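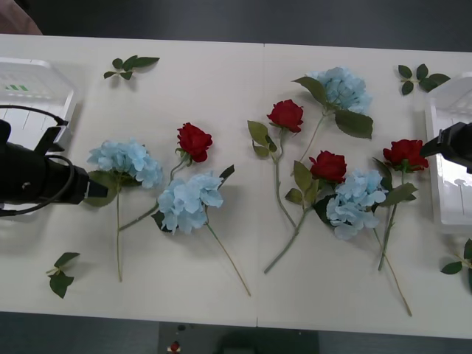 *Hydrangeas and roses on the white table, with the loose leaf sprigs.*

# Drekow flower notes

Hi! I keep this file for the fake flowers in the Drekow set, mostly so I stop answering the same emails over and over. It covers what the flowers are, how I look after them, how the folders work and what I'd do differently if I got to shop for them again (with somebody else's money, please).

Florin Toma started the set and picked the colors. I took it over in June, along with a spreadsheet that had a tab called "stems??" and no other tab. Everything below is what I worked out from that, plus a lot of time spent with a hot glue gun.

## What's in the set

- **Pale blue hydrangeas**, four of them. Big round heads, lots of little papery petals. They look great from across the room and they shed if you so much as breathe on them.
- **Red roses**, also four. Tight, dark red blooms on green stems. These are the tough ones, and I've only had to reglue 2.
- **Leaf sprigs**, four loose ones. We use them as filler, and yes, they count as items in the file list.

The hydrangeas came from a shop called Setier and the roses were a separate order, so the greens don't match. I like it that way! Real bunches don't match either.

## How we lay them out

Everything starts flat on the white table. I don't line the stems up. Let them cross a bit, let the heads point wherever, and toss the sprigs out toward the corners. Uwe Ruppert likes his layouts a lot neater than mine and you can spot his folders right away, so if you're after tidy rows, go look at the ones ending in `_ur`.

A few things I've learned:

1. Fluff the hydrangea heads before you put them down. Ten seconds with your fingers, working from the middle out.
2. Check under the heads for a folded leaf. The dark ones love to hide there.
3. Pick a rose up low on the stem if you can. Grabbing the bloom works but it loosens the glue over time.
4. For single-flower layouts, use a rose and lay it on a diagonal near the middle of the table, with the leaves spread out.

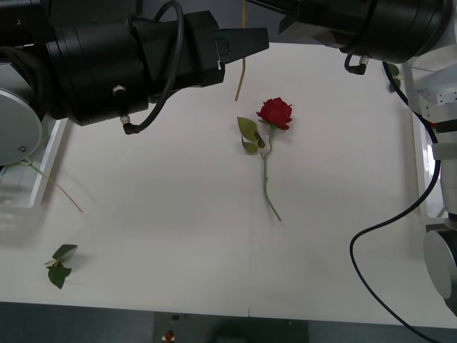

## Folders

There are 643 layouts in all, and 41 of those have only one flower. I split them like this:

```
drekow/
 bunches/
 singles/
 notes/
 repairs.md
 colors.md
```

`bunches/` is the main event. `singles/` is small but it's the one people ask me for the most, probably on account of the roses being so pretty against all that white. `colors.md` is where Florin and I went back and forth on whether "pale blue" should be "dusty blue." Pale blue won. Please don't reopen it.

## Cleaning and storage

Dust with a soft makeup brush, the big fluffy kind. No water on the hydrangeas, ever. I tried it once on a spare and the petals went limp like wet tissue. Roses can take a barely damp cloth on the stem and leaves.

They live in a long Prudorlow box with the heads all at one end. I do repairs on Tuesday, so if you find a petal on the floor, drop it in the jar and I'll get to it.

## Known annoyances

- Leaf names aren't consistent. Older entries say "leaf," newer ones say "sprig." Same thing.
- Leaves attached to a rose stem are part of the rose. Only the loose ones get their own line.
- The Okafor list still has tulips on it. We never bought tulips. I'll fix it when I redo the list.

## Still to do

- [ ] order spare hydrangea heads
- [ ] merge "leaf" and "sprig"
- [x] new glue sticks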